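Bench notebook, Room 206, Eltell workshop
Last updated: 01/09/2025
Reading time: 2 minutes

Entry by Elsa Skjelbred. Subject: work surface and flat pieces, Nisavby project.

The surface covering fitted in May remains in use. It is the beige marble-patterned one, selected from the two that Ikonen supplied. The purpose of this entry is to record its suitability for small flat pieces in pale colours, as requested at the last project meeting, and to bring the storage instructions up to date.

The covering was wiped with a damp cloth and left to dry before anything was set down. No cleaning product was used. Colleagues are reminded that the previous covering was dulled by repeated use of solvent, and that the present one is to be treated with water only until Ikonen replies to our query of last month.

The light green piece was placed near the middle of the surface. Its colour is close enough to the beige that the outline becomes difficult to follow from the doorway. At the bench itself it is acceptable.
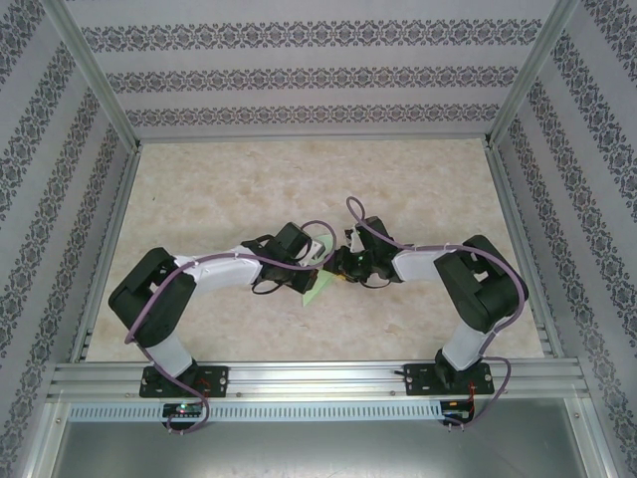
Green piece on the marbled surface, under the grippers.

The pattern is a separate matter from the colour. The veining is irregular and competes with any thin edge laid across it. I recommend that a plain covering be obtained for comparison before the matter is settled. Drotetik lists one in mid-grey, sold in 200 cm lengths, and a single length would be sufficient for our purposes with an allowance for trimming. A request has been entered in the purchasing log.

Lighting was left as found. The overhead fittings were on and the window blind was down. Should anyone repeat this work with the blind raised, please note the time of day beside the result, as the afternoon light in 206 is strong and the comparison will otherwise be of little value. 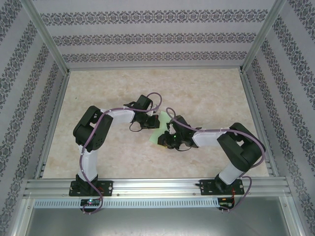
Storage. Flat pieces are to be returned to the shallow drawer at the end of the session and kept in their paper sleeves. They are not to be stacked without sleeves. There are 16 sleeves in the drawer and the spare packet is on the shelf above. Pieces that have taken a crease should go into the sleeve marked R and be left there until they have been looked at. Please do not try to press them flat under books. This was done in the winter and left a faint line across the better of the darker pieces.

Labels should be written on the sleeve before the piece is put inside. Pencil is preferred to marker.

Outstanding:
Reply from Ikonen regarding cleaning products.
Price and delivery date for the mid-grey covering.
Drawer runner is stiff on the left side and needs wax.
Sleeve R to be emptied and the contents sorted.

The comparison will be repeated with the darker pieces once the new covering has been received. Until then the marbled covering stays in place and should not be lifted at the corners.

E.S.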